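Search this site Enter keywords Go

Filed under: Home Life Research > Bedding and Laundry > Working Papers

3.2 What people leave on a bed

I'll admit this is the part of the study I liked writing most. When I first drafted the plan in March, I thought of the bed as a place where folding happens, and that was it. You carry the wash over, you fold it, you put it away. Then I went through the 2387 diary entries we got back from the Gernden and Flurkthorpe households and found that the bed was doing the job of a desk, a shelf and a waiting room all at once (mine does too, so I don't know why I was surprised!).

People wrote down everything. Papers, pens, cards, small things they meant to carry to another room. One entry just says "stuff, mine and other people's," which I coded under mixed and moved on. I ended up with 40 codes for items, and I still had to lump a few together at the end.

The part that matters for the folding question is where the pile goes. In our entries the clutter drifts toward the pillow end and the far edge, and the open stretch of sheet is kept for cloth. People didn't describe this as a plan. They'd say they "shoved it over" and got on with it. Grabner's term for this is the working patch, and I've borrowed it all the way through because I couldn't come up with anything better.
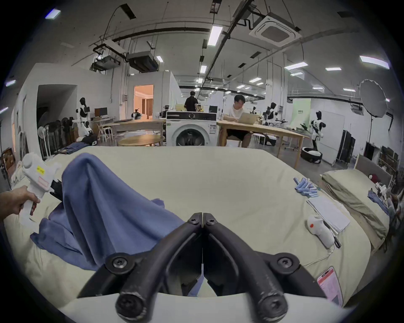

Figure 2. Bed with a beige sheet. Crumpled blue cloth on the left half, one part raised in a peak; paper, a pen and a pink card on the right side.

So how big does the patch need to be? Smaller than I'd guessed. For a shirt or a towel, people were happy with a bit of sheet the size of the finished fold plus enough room to swing one side over. Fitted sheets are another story, and I've put those in Section 3.4 where they can cause trouble on their own.

The other thing I kept tripping on was how folding starts. I'd assumed everybody flattens first, and I wrote the first version of the diary form that way, with a box for "flatten" at the top. A lot of people crossed it out. They wrote that they pinch the cloth somewhere near one end, pull it up, and let the rest hang so they can see what they've got. Brurer calls this a search lift, and I think that's fair, though some of our folders lift the cloth just to shake it. I counted both as a lift and left the reason blank unless the person gave one. If you want to split them, the raw codes are in the appendix.

I also asked 70 of the households a follow-up question about color, mostly out of curiosity. Do you find it easier to fold dark things on a pale sheet? Plenty said yes and a few said they had never once thought about it. I wouldn't build anything on that answer, but I'd ask it again with better wording, and I'd ask about the lamp too.

3.3 Sorting before folding

Sorting got its own box on the form, and the box was too small, so the notes run up the margins. I've typed them up as written, spelling and all.

Posted 11/28/19

Tags: laundry, folding, bedrooms, clutter, diary studies

2667 views 3 comments Share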